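Podcasting from the spare room: a few tips

Hang a doona behind your chair. It does more than the foam tiles, and you can sleep under it after episode 298.

Turn off the fridge if it's next door, then put your car keys in it so you remember to turn it back on.

Record two minutes of silence before you start. Your co-host will talk through it. Record two more.

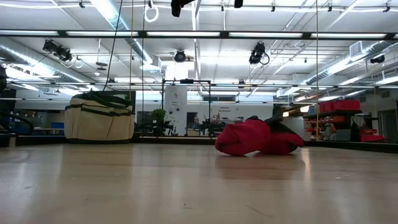 Bare floorboards bounce sound. Put a rug down.

Keep water handy, and save the chips for the credits.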